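Home | Boards | Oils | Care | FAQ | Contact

Edge-Glued Maple Boards: Frequently Asked Questions
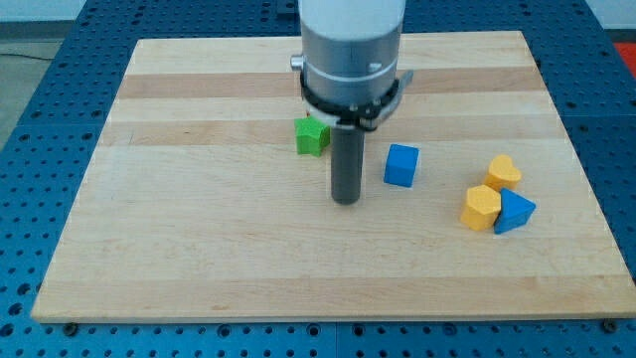
Is color variation between planks a defect?
Color variation is normal in maple and does not affect strength. Each plank is cut from a different part of the log, and the heartwood is darker than the sapwood. On a large glued-up panel most planks fall between pale cream and tan, with a darker caramel band here and there, as on the board under the colored blocks. Clekura boards are not stained to even this out.

Which way does a panel move?
Across the grain. Movement along the length is small enough to ignore. A panel bolted to a metal table needs slotted or oversized holes — a tight hole can lead to a split.

What grit should I use for resurfacing?
Start at 120 and finish at 200 or finer, sanding with the grain. Wipe off the dust before oiling.

How much oil does a board need?
Two thin coats of Piltavport board oil, 20 minutes each, wiped dry between coats. Coat both faces. Oiling one face only can cause cupping.

Can a glue joint be repaired?
A clean open joint can be reglued and clamped. Send a photo of the end grain to Diệp Đàm at the Ernbridge workshop before ordering glue.

Related
Board oil, sizes and coverage
Fixing a cupped panel
Slotted holes for bolted tops

Contact | © Clekura | Back to top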